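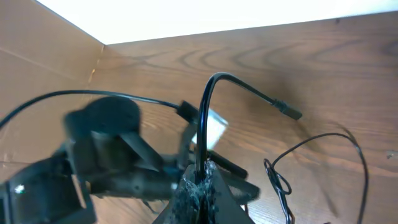
Week three of building a robot arm in the shared workshop and I'm hooked, you guys. I started with a box of motors from Okafor and a very optimistic drawing, and now there's a gripper on the end that moves when I tell it to! Cable sorting is today's job. The one with the thick round plug on the table is still waiting for a home, and I want it on the Disedo board before dinner. The skinny one with the little knot in it is next. Yes, I tried picking at it with my fingernails first.

2/ The wrist parts came off Jérémie Hervieu's printer. It took 14 hours for the full set and 3 tries to get the big plate to stay flat (slow first layer, warmer bed, thanks Jérémie!!). I still have support bits to scrape off but the holes lined up with the screws on the first go and I yelled so loud.

3/ Cable ties: buy the bag of 100. I've gone through 34 already, mostly from cutting them off again when I changed my mind.
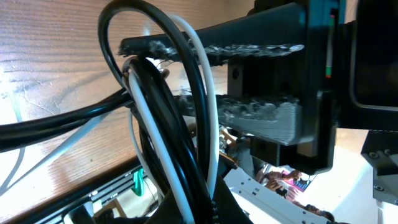
How much slack should you leave at the wrist? Enough that the joint can turn all the way both directions without pulling on a plug, plus a little extra for when you need to swap something. I turn mine by hand with the power off and watch the connectors the whole time.

4/ Eilif Sjögren told me to label both ends of every wire before bundling. I labeled one end. So guess who spent last night with a multimeter, beeping away until they turned the lights off at Laltach. Label both ends!

5/ Code side is going great though. Cindora (my name for the arm, it stuck) ran 3,925 small moves overnight on the bench test and only dropped the connection once. I'll post the log when I've cleaned up my swearing in the comments.
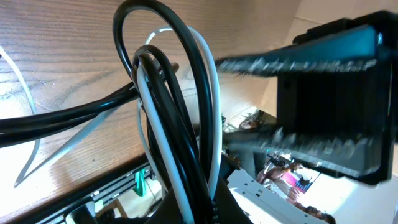
Black loops, white loops, jaws open. Cable day at the bench.

6/ Next up is a proper sleeve for that bundle, maybe the zip-up kind? If you've used one on a moving joint tell me which size, I'm ordering tonight.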